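홈 탐색 알림 프로필

서랍 정리 이어서 씀. 8월에 하다가 멈춘 주방 쪽 간식 칸을 오늘 다시 열었다.

일단 다 꺼냈다. 유통기한 지난 것부터 버림. 언제 샀는지 모르는 크래커, 반쯤 굳은 젤리, 회사에서 받아 온 커피믹스. 봉투 하나가 금방 찼다.

칸막이는 안 사기로 했다. 지난번에 산 건 폭이 안 맞아서 2cm가 남았고 결국 베란다로 갔다. 집에 있는 바구니로 해결할 생각.

바구니 후보는 둘이었는데 흰색은 깊어서 밑에 깔린 걸 또 잊어버린다. 회색 쓰기로 함. 구멍이 숭숭 나 있어서 부스러기 털기도 편하다.

Bianka Bozsik 님이 종류별로 나누라고 댓글 주셨는데, 우리 집은 먹는 사람이 적어서 그렇게까지는 필요 없을 듯. 자주 먹는 것과 아닌 것, 이 정도로만 나눈다.

서랍 안은 물티슈로 닦고 말리는 중. 구석에서 고무줄이 계속 나온다. 48쪽짜리 전기밥솥 설명서도 나왔다. 밥솥은 작년에 바꿨다.

마르는 동안 남길 것들을 식탁에 올려놨다.

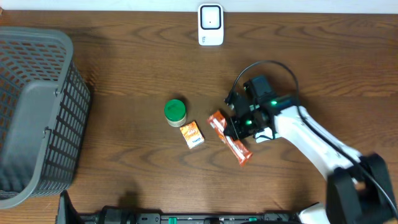 식탁 위. 회색 바구니, 초록 뚜껑 병, 주황색 간식들. 2020년 9월

병은 세워서 넣고, 납작한 상자랑 바는 앞쪽으로. 바구니째 꺼내 쓰면 되니까 서랍 안쪽까지 손 넣을 일은 줄겠지.

다음은 양념 칸. 그쪽은 선반지부터 갈아야 한다. 400원짜리 한 장이면 될 것 같은데 치수를 아직 안 쟀다.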